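**Vunodora to publish second novel by Tudor Văduva in March**

Vunodora will release *Flurkness*, the second horror novel by author and stage performer Tudor Văduva, in March. The book will be issued in paperback and as an ebook. An audiobook, read by the author, will follow later in the year.

*Flurkness* is set in Hultitz, a mining town on an inland lake, and covers a single winter. The narrator, a surveyor named Yoon, is hired to re-measure 154 properties after the town's boundary records are found to disagree with one another. The text is divided into 5 parts, each written in the form of a survey report with field notes attached. Footnotes are used throughout and form part of the narrative.

Văduva wrote the first draft over two winters while touring a solo costume show. The show's central character, a ferryman in grey oilskins, appears in the novel under a different name.

"The survey format set the limits," said Văduva. "Each part had to work as a report first. Anything frightening had to fit in the columns."

The paperback includes a fold-out plan of the town, drawn by the author to a consistent scale. The ebook carries the same plan as 4 separate sheets, which can be enlarged without loss of detail. Line spacing in the footnotes has been increased from the first book at the request of readers.

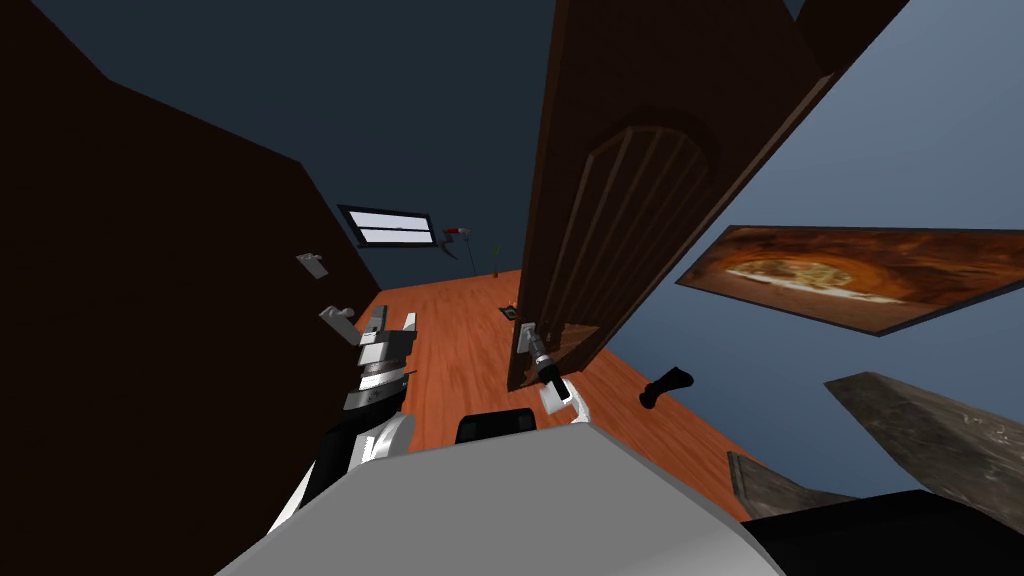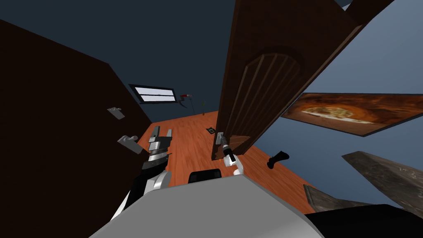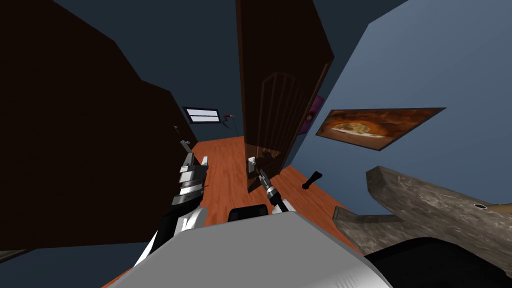
A launch reading will run for 90 minutes, including questions from the audience and a signing. Văduva will appear in costume for the first half. The venue has step-free access, and a large-print copy of the reading will be available at the door. Seats must be reserved in advance – there will be no ticket sales on the night.

Advance copies are available to reviewers, librarians and booksellers in either format. Requests should state the publication or branch name and a mailing address. Excerpts of up to one full part may be reprinted with written permission from Vunodora, provided the footnotes are kept in place.

**Media enquiries:** Publicity desk, Vunodora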